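Mug storage, part two: the tray, the drying problem and the shelf height

The first part of this (February) covered the cabinet itself and why I took the middle shelf out. Several people wrote in to ask what I did about the mugs, so these are the notes on the mugs.

Starting condition. The cabinet to the left of the sink is shallow and has two usable levels since the middle shelf went. Mugs were stacked two high on the lower level, rims down, directly on the shelf. Three faults with that arrangement. Stacked mugs with different base diameters wedge, and the ones with a narrow foot go far enough into the mug below that you need both hands to separate them. Rims down on a painted shelf traps air, and if the mug went in damp the paint gets a ring. And the handles all have to point somewhere, so the real footprint of a mug is the body plus the handle, and I had been planning the shelf as if it were the body alone.

I measured the footprint properly this time. A plain cylindrical mug with a loop handle takes up half again as much width as its body if the handles are pointed sideways. Turned to the diagonal, with each handle sitting in the gap between two neighbors, most of that comes back. It is the same packing you do with saucepans in a drawer. It only works if everyone who empties the dishwasher does it, and in my house that is not a safe assumption.

On to the tray. I wanted a staging surface between the sink and the cabinet. Mugs come out of the wash, go on the tray, drain, and get put away later when I am next in the kitchen. Previously they went on a folded dish towel, which worked until the towel was saturated, after which the mugs were standing in a wet cloth. A rack would drain better than either, but I have tried two racks and I dislike cleaning them. The crossbars collect scale and the feet leave marks.

Requirements for the tray, in the order I wrote them down:

A raised rim, low enough that I can slide a mug over it without lifting much.
Rounded corners, so a cloth can get all the way in.
No pattern. I want to see water and crumbs.
Light enough to carry one-handed with mugs on it.
Short side under 400 mm, so it fits on the counter with the faucet side clear.

I looked at one from Disora and one from Thaler. The Disora tray had a sharp inside corner and I ruled it out on that basis. The Thaler was the right shape but the rim was too tall, and you end up tipping the mug to clear it. Arne Grube had a plain white rectangular one in his garage that he was using under paint cans, never spilled on, and he let me have it. It met the list. Cost was zero, plus the drive.

How I lay mugs out on it depends on whether they came from the dishwasher or from hand washing. Dishwasher mugs have water in the recess of the base and almost none inside. Those go upright. Hand-washed mugs have water inside and go on their sides. I resisted this at first because it looks untidy, but a mug on its side drains past the rim and still lets air in, where a mug standing on its rim on a flat tray seals itself and stays wet. I left two identical mugs for an hour, one rim down and one on its side. The rim-down one was still fogged inside. The one on its side had a single line of water along the lowest part of the wall, and a cloth took care of that.

The objection to laying them down is rolling. In practice the handle stops it. A mug on its side turns until the handle touches the surface and then it stays there, provided the surface is level. My counter is out by a small amount toward the sink (I checked, 5 mm over the full run), and I have not had one roll off the tray yet. The rim would catch a slow one. It would not catch one that got knocked.

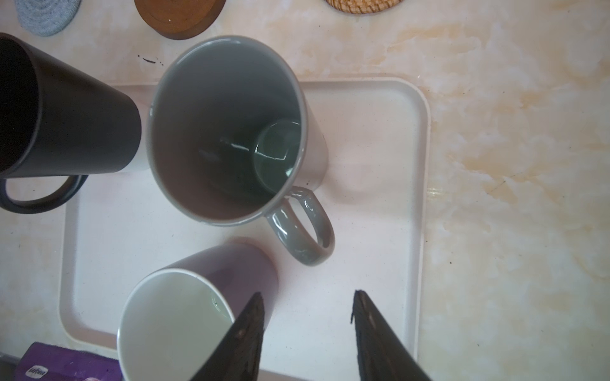 Glaze is the other variable. A glossy glaze sheds water and shows every mark that is left. A matte one hides the marks and holds on to the water, so the matte mugs need longer on the tray even though they look finished first. I now put them out first and take them in last. White interiors are the most useful for inspection, since tea staining shows up early and comes off with baking soda while it is still thin. On a dark interior I go by feel. If the wall drags under a fingertip, it gets the baking soda.

Valquíria Marinho asked in the comments last time whether I was going to hang the mugs from hooks under the cabinet. I priced it and marked it out. The hooks need clear height for the mug, the handle, and the lifting motion to get it off the hook, and with my cabinets that put the mug bases 200 mm above the counter, right where the kettle steam goes. I also do not want screw holes in the underside of a cabinet I may refinish. So no hooks.

Shelf heights, for anyone copying this. The tallest mug I own decides the lower level. Add enough clearance to get your fingers over the rim and set the shelf there. I had been leaving space for a two-high stack, and giving up stacking let me drop the upper level by three pin positions. The upper level now takes the teapot upright with its lid on, which it never did before.

Giving up stacking also means giving up mugs. There were more than the shelf holds in a single layer, so I sorted by use. Anything that had not come down since the February post went into a box. Edivaldo Bragança took the box for the break room at his shop. I kept the ones that are comfortable to hold with the whole hand through the handle, and one that is not comfortable but holds the right amount for soup.

Shelf liner: I tried the ribbed kind from Provasden. The ribs give a small air gap under the rim, which is helpful, and they also grip the rim, which is less so — you cannot slide a mug to the back, you have to place it. For a single layer in a shallow cabinet that is acceptable. For a deep cabinet I would skip it. It cut cleanly with scissors, but it had been rolled tight and wanted to stay curled. Two days under a stack of books flattened it.

Cleaning the tray. Dish soap and a soft cloth, then dry it standing on edge. Hard water leaves spots on it as it does on everything else here, and vinegar at normal strength takes them off in a few minutes. I do not leave vinegar sitting on the counter, so the tray goes in the sink for that. Wipe the underside too. Water creeps under the edge, stays there, and leaves an outline on the counter that is harder to remove than anything on top.

Still open:

The soup mug is too wide for the diagonal packing and costs me one place on the shelf.
I have not found a good location for the tray when it is not in use. It currently stands behind the bread box, where it falls forward if you pull the bread box out quickly.
The cabinet door needs a new bumper. It closes hard enough to make the front row rattle.

Part three will be the drawer under the counter, which is mostly lids. I have the dimensions but I have not emptied it yet.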